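Setting up the Flemard wrist camera and finger kit

This page covers mounting, cabling, exposure and the first alignment check for the Flemard kit on a tabletop arm. It applies to the two-finger version sold by Clivholm since October. The older three-finger version uses a different bracket and a different settings file.

Written by Harish Annamalai. Mounting section checked by Dwight Kowalchuk.

What the kit contains

The box holds one gripper body, one pair of fingers, the wrist camera on its bracket, a combined power and data cable, a bag of screws and a hex key. The fingers ship unmounted. The bracket ships with the camera already fixed to it, and the two should stay together. The camera angle is set at the factory, and separating them means repeating the long calibration described in the Flemard manual.

The kit does not include an adapter plate. Friesen arms take the gripper directly. For other arms, order the plate from Graltley under the name of the arm, and check the bolt circle before ordering. Two of the plates look the same in the catalog and differ only in the position of the locating pin.

Before you start

Park the arm with the wrist pointing down and turn off the power at the controller. The software stop leaves the tool connector live. Clear the table under the wrist.

You need the supplied hex key, a lint-free cloth and a USB port on the controller that is not shared with another camera. A hub will work for a still preview but drops images once the arm is moving.

Mounting the body

1. Remove the old tool and wipe the flange.
2. Fit the adapter plate if the arm needs one. The pin goes in first.
3. Hold the body against the flange with the cable outlet facing the forearm.
4. Start all the screws by hand before tightening any of them, then tighten in a cross pattern.
5. Slide the camera bracket over the rear of the body until it clicks. Fit the lock screw.

If the bracket does not click, the body is probably seated at a slight tilt. Loosen the flange screws a half turn, press the body flat and tighten again. Do not force the bracket. Its tabs are thin and are not sold separately.

Mounting the fingers

The fingers are a left and right pair. Each has its letter on the mounting face, where it cannot be read after assembly, so look before you fit them. Push each finger into its slot until the base is flush and tighten the clamp screw. Both fingers should have the same small amount of play when pushed sideways with a thumb. If one moves more, take it out, clean the slot and refit it.

Cabling

Run the cable along the forearm through the clips and leave a loop at the wrist. The loop must allow the last joint to turn through its full range in both directions without pulling on the connector. Turn the joint by hand, with the brakes released from the controller, and watch the loop through the whole turn. A cable that is tight at one end of the range will pass every test on this page and fail later.

Keep the loop on the forearm side. On the camera side it will swing into view when the wrist rolls.

Software

Install the package from the Clivholm download page, restart the controller and open the tool menu. Choose Flemard two-finger. The preview window opens with automatic exposure on. Turn it off. Automatic exposure reacts to the dark fingers as they move and changes the brightness of the table behind them, and that upsets any color-based detection.

Set these starting values by hand:

Exposure: 400
Gain: 50
Finger speed: 50
Standoff height: 300

Exposure and gain are in the units shown in the preview window. Finger speed is a percentage. Standoff is in millimeters and is measured from the flange, so it includes the length of the gripper.

Save the values as a new profile. The default profile is overwritten at every update.

First alignment check

Move the arm to the standoff height over a plain, light area of the table. A pale matte surface is best. Gloss reflects the room lights and makes the finger edges hard to judge. Open the fingers wide and leave nothing between them.

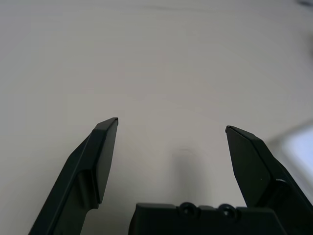

Wrist camera view with the fingers open and the gap clear.

Check the following in your own preview:

Both fingers enter from the lower corners and lean in toward each other. If one is missing, the bracket has not clicked home.

The fingertips have clean edges against the table. Softness farther out on the table is acceptable at this height. Softness at the tips is not – wipe the lens cover and look again before changing any setting.

One tip may sit a little higher in the view than the other. A small offset is taken up by the software when it learns the tip positions. A large one means a finger is not fully in its slot.

A soft shadow on the table between the fingers is normal under overhead light. If it has a hard edge, move or diffuse the lamp, or the detector may outline the shadow as a part.

When the view is acceptable, select Learn tips. The fingers close and open three times. Keep hands clear and do not touch the table during the cycle. The software then draws a small cross on each tip. If a cross lands on the table instead, lower the exposure by a small step and repeat.

Test grasp

Place a rigid block with flat sides between the open fingers. Lower the arm in jog mode until the tips are level with the middle of the block, then close at the saved speed. The block should stay where it is as the fingers meet it. If it is pushed to one side before the second finger arrives, run Learn tips again.

Repeat with the block turned a quarter turn. Then try the thinnest part you plan to handle.

Notes on the product

The bracket is the strongest part of the design. It can be removed and refitted without a new calibration, provided the camera stays on it. The finger clamp is weaker. The screws work loose under fast cycling, and the manual does not mention thread locker. Kowalchuk uses the removable grade and rechecks the screws when the fingers are cleaned.

The supplied cable is long enough for the smaller Friesen arm and short for the larger one. Clivholm sells an extension. Fit it at the controller end – the wrist connector has no room for the extra plug.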